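The Lulstead Trial

The groundsman at Lulstead kept a log. Entry for October, 6:40 a.m.: soil temperature steady, dew heavy on the north end, mower height unchanged.

Flitumex had supplied the seed, a dwarf ryegrass sold for shaded pitches. Flellemel had supplied a competing bag at the same rate. The club gave each a half of the training ground, split at the center line, and asked for a written result by spring.

He cut both halves on the same day with the same cylinder mower. He took 106 plugs with a hollow corer and laid them on a board in the shed. The Flitumex roots were longer — by the width of a thumbnail.
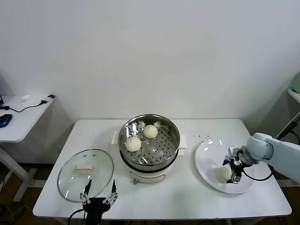 The second reading was less clear. Wear at the goalmouth had erased the difference, and rain had moved seed across the line. He wrote this down in pencil.

The man from Tejada, who sold neither product, phoned at noon and asked which half was winning. The groundsman looked out at the pitch. The line had grown over in the night.

"The middle," he said, and went to fill the mower.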